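Craft Evenings: Paper Lanterns for the Autumn Supper

The autumn programme at the Melach Community Hall begins in September with the making of paper lanterns, which will hang above the tables at the members' supper. The method is the familiar one of pasting tissue over a balloon, and no previous experience is required. Sessions open at 6 in the evening in the craft room, and all materials are provided apart from an apron and an old towel, which members are asked to bring from home.

Balloons should be inflated to a moderate size only. A balloon filled to its limit is difficult to hold and is liable to burst when the paste tightens. The neck should be tied with a single firm knot, and the area around it left uncovered, so that an opening remains at that end through which the light may later be placed. Pale colours are preferred, as a strong colour makes it hard to judge how evenly the paper has been laid.

The towel should be spread flat on the table before work begins. A balloon placed directly on a smooth surface will roll at the slightest touch, and a good deal of tissue was wasted last year in this way. Dark towels are the most practical, as pale scraps of paper show up against them and can be gathered at the end of the evening.

The first sheet is best laid loosely over the far end of the balloon and brought down towards the knot, stopping well short of it. Folds and loose flaps are to be expected at this stage and may be smoothed with the fingertips or a soft brush once the paste has been applied. Both hands should be kept at the sides of the balloon while the sheet is settled.

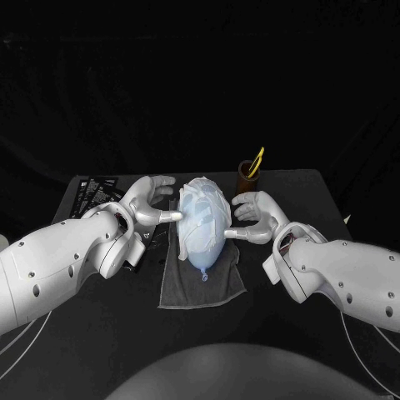 Hrvoje Stoyanova has written to ask whether the creases need to be removed at all, having found that last year's smoothest lanterns looked rather plain when lit, and would like to see a few left on purpose. The programme group has no objection. Members may leave the first layer as creased as they wish, provided that the edges are pasted down and that no flap hangs near the opening.

Three further layers are sufficient for a lantern of ordinary size. Each should be dry before the next is added - in practice this means one layer at each session, with the lanterns left on the shelves in the back store between meetings. Names should be written on a paper tag and tied to the knot. Only battery lights may be used inside the finished lanterns.

The hall has a stock of 400 sheets of white tissue, and some 178 lanterns were hung at the last supper. Offers of spare string would be welcome and may be left at the front desk, marked for the attention of Thodoris Dimitriou.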